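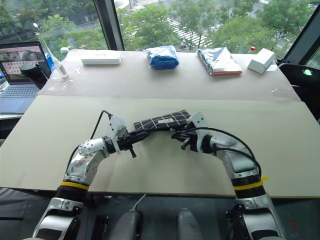
3.2 Daily Setup and Care of the Folding Cell

Figure 4. Both grippers of the Kolden cell on a folded piece of black fabric with a white grid pattern, one at each end.

Cloth work is where small setup errors show up first, and we found it a wonderful teacher. Two arms holding the same piece of fabric share every mistake: if one wrist sits slightly off, the other gripper feels it through the cloth (Figure 4). We therefore built the daily routine of the cell on the two-handed hold.

Each session starts with the arms powered and parked. The operator runs a hand along the cable at each wrist and checks that the loop has enough slack for a full turn. On our cell, a tight loop caused more stops than any software fault! Next come the fingers, which are wiped with a dry cloth and closed once on a 12 mm gauge block. The arms then run a fixed pick, hold and release motion 9 times on a single piece of fabric, and the Trukari logger stores the gap between commanded and measured finger position.

The finger pads are replaced after 300 holds — sooner if the fabric begins to slide. Changing a pair takes 7 minutes with the bracket left in place, a procedure worked out by Danish Kakakhel after our early habit of removing the whole gripper kept spoiling the wrist alignment. If a bracket does have to come off, the full two-arm alignment described in Section 3.1 is repeated before any data are kept.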